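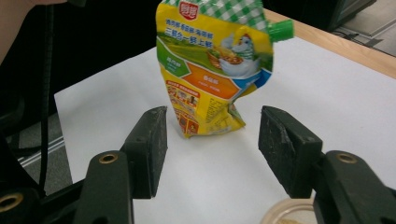 Seasoning sauce in a spout pouch.

Hirnon Pull-Out Pantry Drawer
Made by Pillora

Home > Kitchen storage > Pull-outs > Hirnon

The Hirnon is a steel-framed drawer that fits inside an existing pantry or base cabinet. It bolts to the cabinet floor and slides out past the door, so jars and packets at the back can be reached from above. It comes assembled. You supply the drill, a level and a pencil.

Colour: matte grey or off-white
Price and stock: shown at checkout for your postcode

Key measurements

Outside width: 414 mm
Side height: 123 mm
Rated load: 17 kg, spread evenly
Mounting screws: 8 supplied
Runners: full extension, soft close
Base: moisture-resistant board, removable
Warranty: see the end of this page

The outside width includes the runners. Measure the clear opening of your cabinet, not the outside of the door. If the door hinges stick into the opening when the door is fully open, measure from the face of the hinge. Older cabinets are often narrower at the back than at the front, so take a measurement at both ends and use the smaller one.

What it holds

The side height suits small jars, tins laid in a single layer, spice packets, pouches and bottles of sauce, tea and baking supplies. Tall cereal boxes will stand up in it as well, though they can tip if the drawer is half empty and pulled out quickly. Two adjustable dividers are in the carton. They clip over the sides at any point and can be moved without tools.

Bags of flour and rice are fine within the rated load. We don't recommend the Hirnon for stand mixers or cast-iron cookware. The Ventura, our heavier base drawer, is built for appliances and has a thicker frame. It needs a wider cabinet, so check its own page before ordering.

Frame and finish

The frame is folded steel with a powder-coated finish. Corners are welded and ground flat on the inside, which makes them easier to wipe out. The front rail has a shallow lip instead of a handle. You can add a handle if you like, but the rail isn't pre-drilled and a drilled rail should be touched up with metal paint.

The base lifts straight out. Spills of oil or soy sauce should be wiped up the same day with warm water and dish soap. Don't use scouring pads on the powder coat. The runners are greased at the factory and don't need oil. If they start to feel gritty, vacuum the track with the drawer fully extended and wipe it with a dry cloth.

Changes to this model

Drawers made from August onward have a revised front stop. The older stop was a plastic tab that had to be pressed with a thumb on each side to remove the drawer. The new one is a lever, and it works with gloves on. The two types aren't interchangeable -- please tell us which one you have when ordering spare runners.

The redesign was done by Apolinar Mendoza in our workshop, who also drew up the new fitting template. The template prints on plain paper, but the one in the carton is card and holds its shape better inside a cabinet.

Fitting

1. Empty the cabinet and wipe down the floor. Remove any shelf that sits lower than the top of the drawer sides.
2. Lay the card template on the cabinet floor with its front edge on the line marked FRONT. For inset doors, use the second line.
3. Check that the template is square to the cabinet front. Mark the holes.
4. Drill pilot holes. Cabinet floors vary in thickness, so put tape on the drill bit as a depth mark.
5. Release the front stop and take the drawer off its runners.
6. Screw the runner frame down at the front first, then at the back. Leave the screws slightly loose until all of them are in.
7. Tighten the screws, put the drawer back on and slide it all the way out and in.
8. If it drifts open, the floor is sloping toward the door. Packing washers are in the small bag. Put them under the front feet until the drawer stays shut.

Allow an afternoon if you're fitting several in a tall pantry. The first takes the longest. In a pantry with fixed shelves, start at the bottom and work up, leaving a hand's width above the tallest item you plan to keep in each drawer.

Rental kitchens

The frame needs screws to be safe at full load. Adhesive pads are not a substitute and we don't sell them. If you can't drill, the Kernier tray sits on the shelf without fixings and pulls forward by hand. It holds less and doesn't extend past the cabinet front, but it leaves no marks on the shelf.

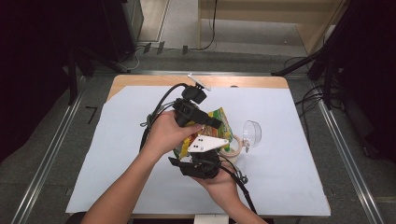
Can the drawer be mounted on a shelf instead of the cabinet floor?
A fixed shelf is suitable if it's solid, screwed or dowelled at both ends, and thick enough to take the supplied screws without them coming through. Shelves resting on loose pins aren't suitable, as they can tip forward when the drawer is fully out.

Will it work with a cabinet that has a centre post?
The post has to be outside the opening you're measuring. In a double-door cabinet with a centre post, each side counts as a separate opening and each needs its own drawer.

How do I stop jars sliding?
A ribbed liner is sold separately, cut to the size of the base. Ordinary non-slip matting also works if you trim it so the edges don't curl up at the sides.

Is the base board safe for loose food?
Keep food in its packaging or in containers. The board is sealed against moisture but hasn't been made as a food contact surface.

Can I buy a replacement base?
Bases, dividers, runners and screw packs are all kept as spares. Have the label from the underside of the front rail handy when you order. It shows the colour and the runner type.

In the carton

One assembled drawer on its runner frame
Two dividers
Mounting screws and packing washers
Card template
Printed fitting sheet

Delivery and returns

Drawers are sent in a flat-bottomed carton with cardboard corner pieces. Please check the corners before signing. Small scuffs on the underside of the frame come from the coating rack and aren't treated as damage, but a bent corner is, and we'll replace it.

Unused drawers can be returned in the original carton. Once the frame has been screwed down we can't resell it, so do a dry fit first -- set the whole unit on the template with the door open, and check that the drawer clears the hinges on both sides.

Warranty

The frame and runners are covered against faults in material and workmanship for home use. The warranty doesn't cover overloading, drawers fitted without the supplied number of screws, or rust where the coating has been cut or drilled. Keep your order email as proof of purchase.

Page last updated 2026-09-27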